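Home Stories Essays Archive About Submit

6 min read

The Slip at Prisora

I drew the slip at Prisora when I was 22 months into the job, and I want it on record that I drew it well. Two rails, a concrete ramp, a winch house at the top with a green door. I was especially proud of the green door, which nobody had asked for and which the yard painted gray inside of a week.

The yard built river ferries, mostly, and the new one was called the Skistance. She was longer than anything they'd ever hauled, so the old ramp had to go and a new one had to be poured before her hull was ready to come down it. The firm I worked for was Fleto, four desks over a bakery, and we got the contract in February by being the cheapest (my boss called it being nimble). I spent that spring smelling like cinnamon and arguing with soil reports.

Now, the mud at Prisora is something else. You can push a broom handle down into it with one hand. The borings said we'd need piles 14 meters deep on the water side, and I believed the borings, because I was young and they came in a nice binder. The pile crew drove the first one and it stopped where it should have. The second one stopped too. The third one just kept going! It went down like a spoon into pudding, and the foreman looked over at me in my clean boots and didn't say a word. He lit a cigarette and walked off toward the river.

I called the office. My boss asked if I was sure. I said I was standing there looking at the top of it, or at the place where the top of it used to be.

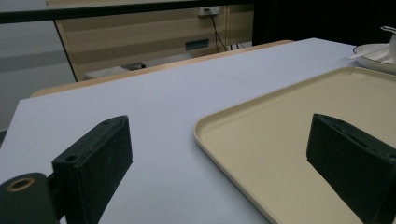

So I slept in the yard's trailer that night, on a bench, with the drawings over me for a blanket. Around two in the morning I gave up and went out to the ramp with a flashlight. The watchman was there, an old guy who had worked on the river since before there was a yard. He asked what I'd lost and I told him a pile. He thought that was the funniest thing he'd heard all year.

Then he told me about the Sang. I figured it was a boat, but it was a creek, a little side channel that used to come in right where we were working. They filled it when he was a boy, with brick and ash and whatever was lying around, and the river had been quietly taking it back ever since. He paced it off for me in the dark, heel to toe, and I went along behind him sticking survey flags in the ground. It bent where I wouldn't have bent it. My third pile was dead in the middle.

In the morning I redrew the whole lower end with a beam to carry the rails across the old creek bed. It cost 200 thousand more than we'd said, and my boss stopped calling us nimble. The drawing was number 1393 in the yard's register. I still remember that because I had to write it on every single sheet, and I wrote it wrong on six of them.

The Skistance went down in the fall. I stood by the winch house with my hand on the gray door and watched the cradle roll over the Sang, and I swear I held my breath the whole way across. The rails creaked. She slid in stern first, pushed up a big brown wave, and soaked the band from the elementary school.

I looked for the watchman afterward. He was down on the bank with his back to the ferry and everybody cheering, poking at the mud with a stick.

"Still in there," he said, and handed me the stick so I could try.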